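House rules for the assembly cell, second version

I rewrote our rules for the desktop cell in June, and a few people at other shops asked to see them, so I'm putting the main parts up with some notes.

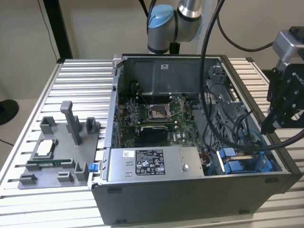 The first version was 5 pages long and lived in a binder. Most of it was copied from the manual for our old packing line at Granora, and a lot of it made no sense for a cell where the parts are small and fragile and the arm moves slowly. I cut it down to what fits on one sheet. The sheet hangs next to the stop button.

Power comes first. The computer being worked on is never connected to the wall while the arm is enabled. No cord, no switched-off power strip, no "it's only standby power." The cord goes in the bin under the bench before the case is opened and stays there until the side panel is back on. Under the old rules you could leave it plugged in with the supply switched off, and people read that in different ways.

An open socket is treated as a tool-free zone. If the lever is up and there's no processor in place, nobody reaches over it with a screwdriver, and the arm doesn't carry anything across it. Hoda, our planning software, lets you draw a keep-out box, and ours now covers the socket from the board up to well above the case wall. It makes some paths longer. A memory insertion that used to take 194 seconds from start to finish now takes 226. I can live with that. Bent pins mean a new board, and we were going through too many boards.

Loose parts belong in the fixture. That means the processor, the memory modules and anything else the gripper is going to pick up. If a part isn't in its pocket, the run doesn't start. We used to allow parts on the bare table if the operator had checked the position by eye, and it went wrong often enough that I took the line out. The table has grooves, and small things sit in them at an angle.

Printed fixtures get a number and a check date. We print our own, and they wear. I check the pockets with a gauge every 200 cycles and reprint when a part can rock. Bravo, the shop down the road, does it by calendar instead. Either one is fine if you write it down.

Cables were the hardest rule to word. A computer case is full of them, and they don't stay where you put them. The rule now says that any cable inside the case that can be moved by hand into the working area has to be tied back before the run. The arm's own cable needs slack for the full reach, checked at low speed with the gripper empty — the whole path, not only the last part. I had a long argument with myself over whether to require a dress pack, the sleeve that holds the cable against the arm. For now it's recommended. Wover sells one that would fit ours but I haven't ordered it.

Hands stay out while the arm is enabled. This is the one rule with no exceptions listed under it. Slow mode doesn't count as stopped, and neither does a pause from the software. If you need to nudge a module that didn't seat, press the stop, wait for the light, then reach in. Our risk assessment says the same thing in longer words, and it's kept with the sheet.

Wrist straps are required for anyone touching the board. The table frame is bonded to ground and we test the bond on Friday, along with the stop button.

Logging is short. Date, fixture number, what was installed, and whether the run was stopped by a person. I dropped the box for comments and people now write comments in the margin, so it's going back in.

I still don't have a good rule for graphics cards. The latch at the end of the slot is hard to reach with the fingers we have, and for the moment a person does that step with the arm disabled. When that changes I'll post the new wording.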